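In Defense of the Badly Folded Quilt

Jan 2, 2021

Every winter, when the heavy bedding comes out, I have the same small argument with myself about folding. A sheet can be taught to lie flat. A towel practically folds itself. But anything with padding in it has its own ideas, and after 30 years of wrestling with padded things in three different apartments I have come around to letting them have their way.

My mother, who ran a tidy linen closet in a drafty house in Westerberg, would not have agreed. She folded in thirds and then in thirds again, pressed the air out with her forearms, and stacked everything so the round edges faced the door. I loved that closet. I also remember that the quilts came out of it in July, for airing, as flat and tired as old cardboard, and that it took a whole afternoon on the line before they looked like something you would want to sleep under.

So I have gone soft on this subject, you might say. I take hold of a padded thing by a pinch of the cloth and see where the creases want to run.

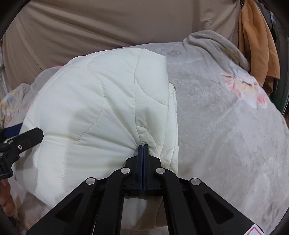
White quilting gathered at the pinch, with the cream stitching wandering over it.

Those loopy seams matter more than people think. They divide the padding into puffy little rooms, and a fold that goes along with them sits easier than one that marches straight across. I was once given a folding board, a Brarnus, with a leaflet showing where every corner ought to go. It did very nicely for shirts. With anything puffy it was hopeless, and it has lived behind the dresser ever since – I keep meaning to give it away.

What I make now is a bundle. I fold the quilt over until it is a size I can carry, I tuck in what will tuck, and then I stop. The whole business takes me 5 minutes, including the time I spend just standing there with my hands on it, which I count as one of the pleasures of cold weather. If a corner flops out at the side, it flops out at the side. A thick, rounded heap on a flowered blanket looks to me like a bed that somebody is fond of, and I would sooner come home to that than to a hotel. 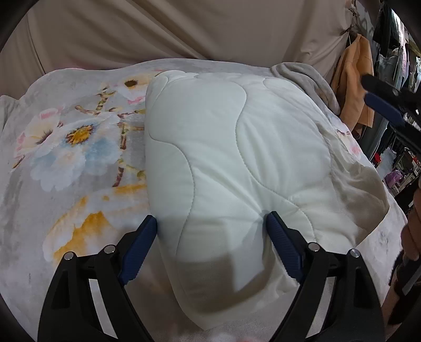 But What About the Closet?

I know, I know. A bundle takes up room, and plenty of people don't have room. I don't have much myself. My answer is to keep fewer quilts and give each of them a little more shelf, with nothing heavy on top. The spare blankets can be squashed as flat as you please, and mine are.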